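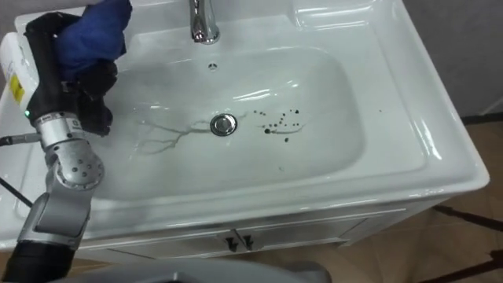

What should a cleaning robot do when its planner can't find a path? It should stop, log the reason and wait.

At Larkwood we let ours retry for 600 milliseconds, then hold position. Lovisa Dahlgren wanted more retries – I argued against it. Of 267 failed plans in our November logs, most came from a stale map of the basin rim, and planning again on the same map only repeats the mistake. Refresh the map first. A planner that hides its failures is hard to fix, and I would take a slower one with readable logs.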